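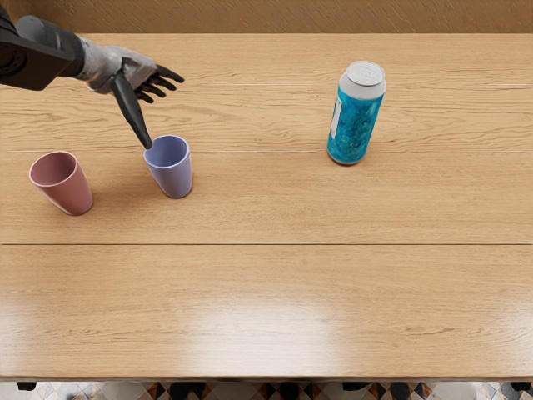
Bosmont

03/02/2024. Back on the cup task in the sim, driving the hand by remote control. Same table as ever: pink cup on the left, lavender next to it, blue can way off to the right. I want 50 clean demos of the lavender pickup before I let Vomley train on anything.

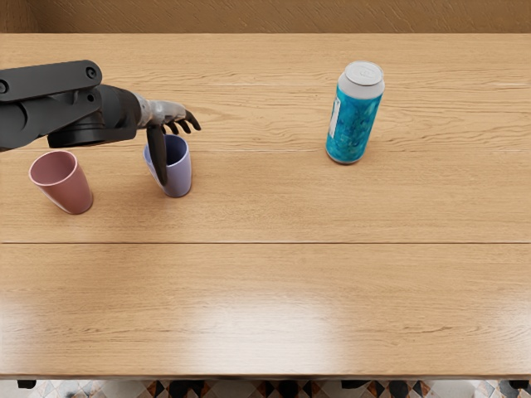
The thumb is what gets me every time. I can put a finger down inside the cup or keep it outside, and I keep switching between the two, so the demos don't agree with each other (my fault!). From now on I'll pick one style per batch and write it in the log.
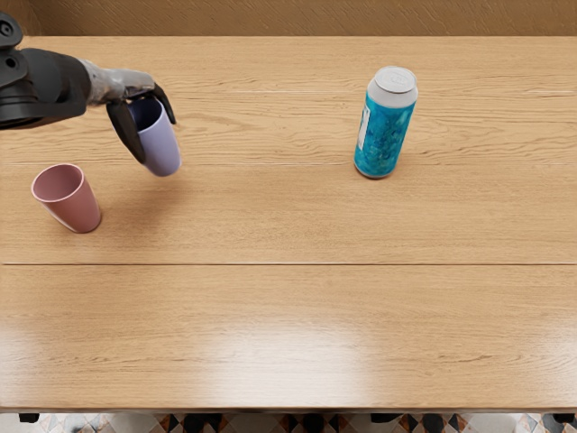
Small lifts only for now, a little off the wood and no more. I also slowed the glove mapping down to 40 percent and my wrist thanks me. Threw out 3 demos where I dithered too long over the rim. Daneshvar config is untouched, please leave it that way until I'm through the batch.

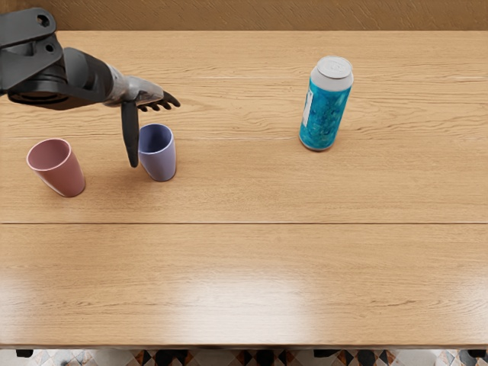
Page last changed: 03/02/2024

Still to do: try a start pose with the thumb nearer the cup, and ask the Nandetbridge folks how they trim their pauses.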